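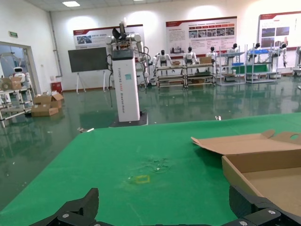 The Table Is the Test

Public discussion of household robots tends to begin with the machine. It asks how many joints the arm has, how quickly it moves and what it costs. We would ask readers to begin with the table instead. An open cardboard box and a few crumbs on a green surface make up a very ordinary chore. Any adult would close the lid, wipe the surface and move on without remembering having done so. Whether a machine can be left alone with the same task is the question that matters to a buyer, and our answer at present is that it cannot, with some narrow exceptions.

Clokside reached this position after reviewing the claims made to our member workshops in Etville and Fanmont. Our members pack, sort, fold and clean for a living. They have been told for several years that help is near, and they are entitled to a plain account of how near.

Consider the box first. Cardboard bends, and a lid flap seldom stands at the same angle twice. Two spread fingers can take hold of an edge well enough. What remains hard is knowing how firmly to press, when the flap has caught on a corner, and what to do next if it has. A worker feels the catch and eases the flap free. Many of the machines shown to our members continued to push. In one Fanmont trial the arm closed 40 boxes out of 60. The supplier described this as promising, and as research it may be. On a packing line it means 20 boxes that a person must find and put right, and the person must be standing there to do so.

Crumbs are harder still. They are small, they scatter, and they are easily confused with a scuff in the surface. Wiping them away requires a judgment about when the job is finished, and that judgment differs between a kitchen, a bakery and a packing bench. We have yet to see a contract that states the standard in words both parties would accept.

The number of robots in a showroom tells a buyer little on this point. A row of humanoids beside shelving and crates shows that such machines can be built and sold. It does not show how many hours any one of them has worked without help. The Đồng program, which our Etville members joined in July, took a better course. Each machine was given one chore for 3 months, and every occasion on which a person stepped in was written down. The figures were modest and extremely useful.

We do not oppose automation. Lifting closed cartons of one size from a fixed spot is work that machines already do well, and members who have bought them for that purpose are generally content. Our objection is to the use of such results as evidence that general chores have been solved.

Clokside therefore recommends that members ask for a trial on their own bench, with their own boxes, including the bent ones. The supplier's staff should stay out of reach of the machine while it runs. Members should record each instance of help and the minutes it took, and should add the wages for those minutes to the quoted price. Where a supplier declines these terms, the purchase should wait until the next budget year.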